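Häufige Fragen zur Sperrung der Ortsdurchfahrt Sikitz

Stand: 25. Juni 2020. Wird ergänzt, wenn was Neues kommt.

Warum ist die Durchfahrt zu?
Fahrbahn abgesackt nach dem Unfall mit dem Tanklaster. Öl im Unterbau, muss raus. Dazu Leitplanke und Bordstein auf der Talseite.

Wie lange noch?
Geplant bis November. Früher nur, wenn die Bodenproben sauber sind. Genauen Tag gibt es noch nicht, bitte nicht anrufen deswegen.

Wo geht die Umleitung lang?
Über Rulasum, ausgeschildert mit U 31. Gilt für beide Richtungen. Navis zeigen teilweise noch die alte Strecke, also auf die Schilder schauen.

Darf ich als Anlieger rein?
Ja, bis zur Baustelle. Von Norden bis zur Bäckerei, von Süden bis zur Brücke. Durchfahren geht nicht, auch nicht am Wochenende und auch nicht "nur kurz".

Und mit dem Rad?
Gehweg auf der Bergseite bleibt offen. Absteigen und schieben. Mit Anhänger wirds eng.

Was ist mit Lkw?
Ab 7,5 t großräumig umfahren, die Brücke in Rulasum trägt nicht mehr. Wird kontrolliert. Lieferverkehr mit Ausnahmegenehmigung: Antrag im Bürgerbüro, Bearbeitung dauert 2 Werktage.

Fährt der Bus?
Linie 31 fährt über die Umleitung. Haltestellen Markt und Mühle entfallen, Ersatz am Sportplatz. Schulbus morgens etwas früher, Aushang beachten. Fahrscheine bleiben gleich.

Kommen Feuerwehr und Rettungsdienst durch?
Ja. Schranke an beiden Enden, Schlüssel liegt bei der Leitstelle. Bitte die Zufahrten nicht zuparken!! Es wird abgeschleppt, auch ohne Vorwarnung.

Wer macht die Arbeiten?
Firma Leitner (Tiefbau). Die Ampeln und Schilder kommen von Truvel. Bei umgefallenen oder verdrehten Schildern direkt dort melden, Nummer steht hinten auf dem Schild.

Wird nachts gearbeitet?
In der Regel nein. Ausnahme Asphaltieren, dann 2 Nächte am Stück. Anwohner kriegen vorher einen Zettel in den Briefkasten.

Ich wohne direkt dran und kann bei dem Lärm nicht schlafen. Gibt es Ersatz?
Für die Nächte mit Asphaltarbeiten können Anwohner ein Zimmer in der Pension am Ortsrand bekommen. Vorher anmelden, nachträglich wird nichts erstattet. Bettwäsche ist dabei, Handtücher bitte mitbringen.

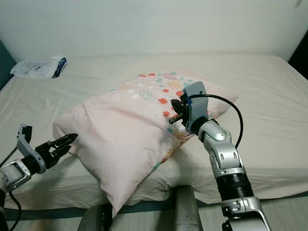
Bett mit rosa Kopfkissen

Was kostet das Ganze und wer zahlt?
Schaden an der Fahrbahn läuft über die Versicherung des Lasters. Für die Umleitung legt die Gemeinde rund 4000 Euro aus und holt sie sich zurück. Anlieger zahlen nichts, es gibt keinen Beitragsbescheid.

Mein Auto hat einen Steinschlag von der Umleitung, was nun?
Foto machen, Ort und Uhrzeit notieren, der eigenen Versicherung melden. Die Gemeinde haftet nur bei Mängeln die bekannt waren und nicht beschildert sind.

Ich war Zeuge vom Unfall, wohin damit?
An die Polizei, nicht ans Rathaus. Wir leiten keine Aussagen weiter.

Müllabfuhr?
Tonnen an die nächste befahrbare Ecke stellen, bis 6 Uhr. Gelbe Säcke genauso. Sperrmüll bitte verschieben, wenns irgendwie geht.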